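Our loudspeaker project: how it went and what I'd change

I'm writing this up for the electronics module, and Cyrill Moser has kindly let me pinch his measurements (thanks, Cyrill!). There were 3 of us on the team: me, Cyrill and Sudheer Suvarna, and we wanted to build a pair of small bookshelf speakers we'd happily listen to at home. We called them Doko, mostly so we had something to write on the box file.

The hardest part by far was the crossover, the bit that splits the sound between the big driver and the tweeter. I'd worked it out on paper at 2,000 Hz and felt very pleased with myself. Then we ran the first sweep and there was a nasty dip at 2,126 Hz, right where voices start to sound like voices. Sudheer spotted that I'd wired one tweeter back to front. Embarrassing, but a quick fix!

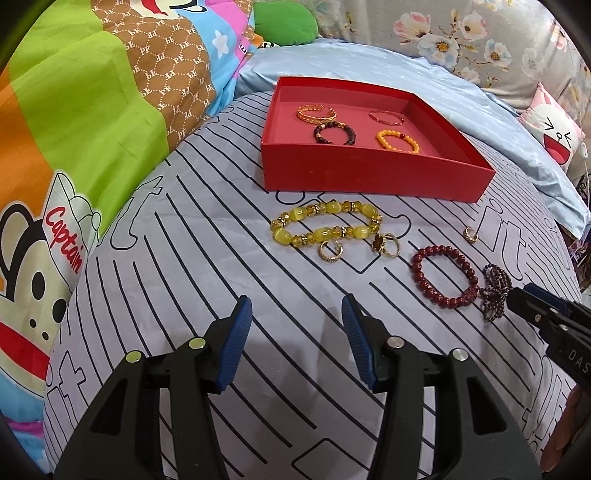
After that the curve looked much healthier, though the bass was still a bit boomy in my bedroom. We stuffed more wadding into the cabinets, a handful at a time, and played the same piano track over and over (my housemates now hate it). Moving them 30 cm away from the wall helped more than the wadding did, so I wish we'd tried that first.

For the listening test we asked Sayaka Shibata and Leopold Gruber to compare them with the department's old pair. Sayaka liked ours better for singing. Leopold preferred the old ones for drums, and I can't really argue with him.

If I did it again I'd order spare capacitors and label every single wire. Cyrill wants to have a go at a matching amp in September, and I've said yes.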